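Log the clock before you tune the policy

Opinion, by Peiyu Pan

Most of the arguments I hear about robot learning are about the model. Which architecture, how many demonstrations, whether to predict one action or a run of 50. I have had these arguments myself and enjoyed some of them. But after a spring spent on a task with moving plates, I think small teams spend too little effort on the dull software underneath, and above all on time.

Our task at Leltitz is a toy sushi train. A ring of track sits on a white table, a little bullet train pulls plates round it, and the arm has to move pieces of sushi between those plates and a blue plate that stays put beside the track. It sounds like a party trick. It is also the cheapest test of timing I know.

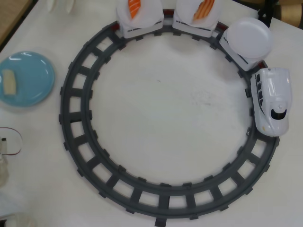
With a fixed target, a late camera image costs you very little. The plate is where it was, so an old picture is as good as a new one. Put the plate on a train and the same delay becomes a position error, always in the direction of travel. You can stare at that error for weeks and call it poor generalisation. We did. We collected more demonstrations, retrained, and got a policy that missed in the same place with more confidence.

Géza Pap found the cause on a Monday morning by doing something I should have done in April. He plotted the time stamps. The overhead stream was stamped when the image reached our recorder, and the wrist stream was stamped at the camera. The two were being lined up as if those meant the same thing. In the worst stretch the overhead image was 319 milliseconds behind the joint readings it had been paired with.

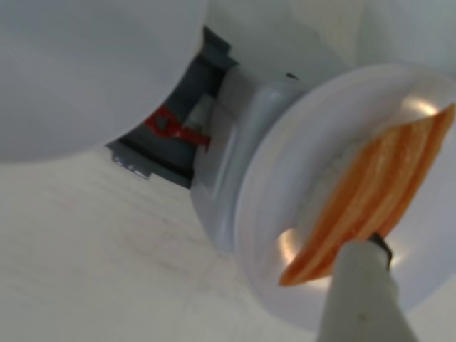
My first claim, then, is that every sample should carry two times, the time it was measured and the time it arrived, and that the recorder should refuse to start if either is missing. A warning is no use. We had a warning. It scrolled past in a terminal along with everything else.

My second claim is less popular. I think the people who write the policy code should also have to write the replay tool, or at least use it daily. Ours is called Dasham. It plays back all the streams of an episode side by side, at the times they were really measured, with the commanded and actual joint positions underneath. There is nothing clever in it. I put off building it because it didn't feel like research, and I now think it has done more for our results than any change to the network.
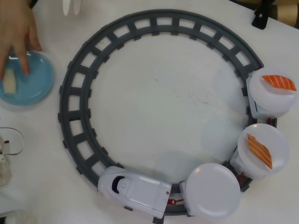 A hand at the blue plate, with two of the three train plates carrying a piece.

Once you can replay an episode properly, you start to see how much of your data is not what you thought. We had 1546 episodes on disk. After going through them in Dasham we kept 1198. Some of the others had gaps in a stream, some had clocks that drifted, and a good many ended before the piece had been let go. All of them had been used for training at one time or another.

There is a fair objection to all this. Géza's version of it is that a big enough model, given enough varied data, will learn to cope with delay by itself. He may be right where the delay is constant. Ours wasn't. It grew when the disk was busy and shrank when it wasn't, and I don't see why we should ask a network to learn the habits of a disk.

The other objection is that wrist images are hard to use anyway, so perfect timing won't save you. Close to the table they smear, the view fills with plain white, and there may be little in them to say where the arm is. 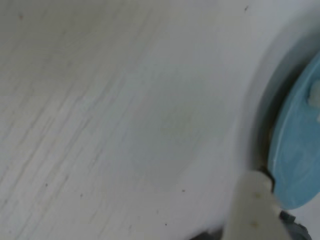

A close view of the white surface and a blue disc, with a gripper finger coming up from below.

I agree that these images are poor. I still want them stamped correctly. A blurred image with the right time can be weighed against the joint readings and the previous image. With the wrong time, it pulls the estimate off and leaves no trace of having done so.

What I would ask of any group starting on a task like ours is modest. Before the first training run, record one episode, replay it, and check that a sharp movement shows up in every stream at the same moment. It takes an afternoon. Keep the result with the data, and do it again whenever somebody changes a cable, a driver or a camera setting. Ours now runs each morning before collection starts, and the recorder stays locked until it passes.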